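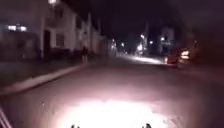 Section 6. Night errands

Hindero can run short street errands after dark: carrying a parcel to a neighbor, returning a library bag, meeting a delivery at the corner. It can't yet do the chore from door to door. Doorbells, gates and stairs still need a person at each end.

Before the first run

1. Charge the battery to at least 40 percent.
2. Turn on the headlight and set it to Low. High is for unlit roads.
3. Walk the route once with the robot in Follow mode – the longest route it will store is 142 meters.

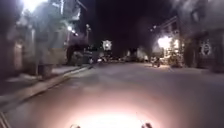
Text: Daichi Tsuchiya
Route testing: Ľubomír Hrubý, Ruddale

A street with a lit shopfront and streetlights is harder for the robot than a plain dark one. Glare can hide the line of a curb, and a dark shape against a bright window may be read late. When Hindero is unsure it stops and waits 90 seconds, then calls your phone. 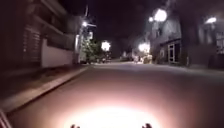 If you get more than 2 calls on one run, bring the robot home and store the route again with the speed set to Walk. Most owners find that errands take longer this way than going themselves. For now, count on the robot for the carrying and keep the time-critical trips for yourself.

CAUTION: Hindero does not judge the speed of oncoming cars. Do not store a route that crosses a road unless you will be walking beside it.

Note: Routes stored in daylight do not carry over. Save a separate one for night use.

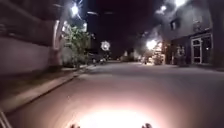
4. Press Send on the Hilemus remote and stay within reach of your phone until the robot reports that it has arrived.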